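Testers wanted - surname matching and family tree tools, Plasance descendants project

Posted January 12, 2025

Quick one, we need people. The Plasance project is looking for 51 testers to try the new shared-ancestor view in Flumov before it opens to everyone in July. Unpaid, from home, your own hours. If you have a tree with a Pruler or a Liew anywhere in it, even a brother-in-law you never chased up, please read on.

What we've got so far: 1458 people in the master tree, linked from parish books, passenger lists and a big pile of family letters. Some 900 of them have at least one living descendant who has taken a DNA test. The rest is paper only, and a fair bit of the paper disagrees with itself. Two Marie Prulers, same village, same year. You know how it goes.

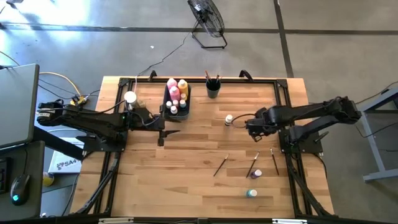
Photo: Gilles Picard / Plasance project

What you'd do

Upload a copy of your tree (GEDCOM is fine, living people get hidden on import). Look at the matches Flumov suggests. Mark each one as right, wrong or can't tell. Then write a line or two on why. That last part matters most to us, a bare "wrong" is hard to work with.

There's also a short form at the end of each round. 2 rounds in total, with a few weeks off between. Plan on an hour or so a week while a round is open. More if you get hooked on someone's great-aunt, that's up to you.

Who we want

Anyone 18 or over with a tree going back at least to your great-grandparents. DNA test helpful but not needed. Beginners very welcome, we have plenty of old hands already and they all click past the same confusing buttons without noticing. Reading a little French would help with the Plasance records. Dutch too, for the early Liew lines. Neither one is required.

Especially short of:
Liew families who moved before 1900 and changed the spelling (Lieuw, Lew, Loo, we've seen all of them)
Pruler lines through daughters
people with adoptions or unknown parents in the tree
anyone who works mostly on a phone or tablet

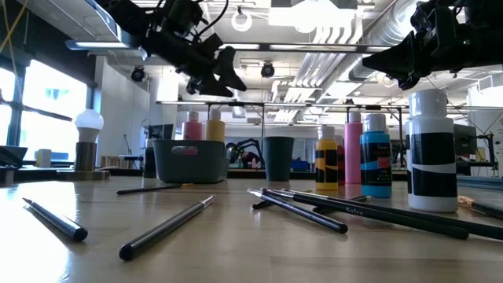 Do I have to share my DNA results to take part?
Sharing is optional. You can test with a tree only, and the match screens will use names, dates and places. If you do add a kit, you choose who sees it and you can take it off again at any time from your account page.

Privacy, short version

Your upload goes in a test area, seperate from the public trees. Other testers see your user name and your deceased ancestors, nothing else. We delete the test copies when the second round closes unless you tell us to keep yours. Long version comes with the sign-up pack, do read it before you send anything.

What you get

A year of full Flumov access once the new view is out. Your name on the thank-you page if you want it there. And a look at the Plasance baptism index, which isn't online yet and wont be for a while.

To apply

Send a message to Gilles Picard through the project contact page, subject line TESTER. Tell us which surnames you're working on, how far back, what program you keep your tree in, and what device you'll mostly use. No résumé please. Don't attach your tree at this stage, the inbox chokes on big files.

Replies go out in batches so give it a couple weeks. If you applied for the earlier records survey you still need to write again for this one, the lists weren't carried over.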